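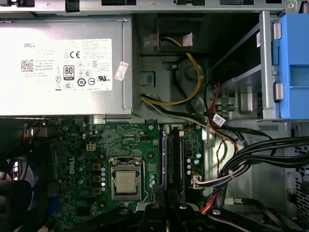 Haruna Kobori wanted to know first whether a model trained on memory modules learns anything about memory modules, or only about the board it was trained on. Kazuhiro Hirose considers that the right question, and says the Leltlow study was set up to answer it.

The project, run in Chiba, collected 3919 teleoperated attempts at handling parts in desktop computers. Of these, 512 were held back for testing. The rest went into a policy called Drelter, which takes wrist camera images and joint positions and returns short sequences of motion.

"We started with the plain version," Hirose says. "Every attempt weighted the same, no labels for contact. It did well in free space and poorly in the last few millimeters."

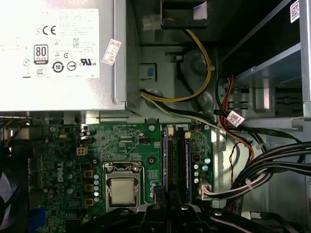 Wrist view over the processor socket and memory slots, Dell board.

The second version changed the sampling. Segments near contact were drawn more often during training, while long approach motions were thinned out. Hirose's group had expected to need over 4000 attempts before the effect could be measured. It showed up in April with 1744.

"The approach is easy to learn and it takes up most of the recording," he says. "If you sample evenly, you spend your training budget on moving through air."

Kobori asked whether the gain might come from the camera position alone. Hirose says a fixed overhead camera was tried as a comparison. It helped in choosing the part to go to – it did little for the final alignment.
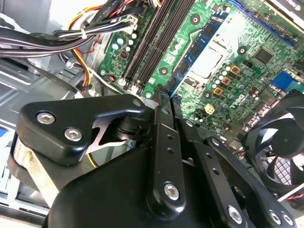 Occlusion remains the main limit of the method. A wrist camera moves with the tool, so the tool is always somewhere in the image, and the policy has to work with what is left. With the two ribbed fingertips down at the board beside the memory slots, the links behind them take up much of the lower part of the view. Hirose's group tested masking the gripper out of the input and found that results got worse. "The fingertips are a reference," he says. "The model uses them to judge offset. Remove them and it has to guess."

The next test is transfer. Tatus, the follow-up set, will use boards from other makers, with no retraining for the first round. Hirose declines to predict the outcome. He does expect the latches to cause more trouble than the slots.

Contact: Leltlow project office, Chiba | © Leltlow | Posted 8/27/21 | Back to top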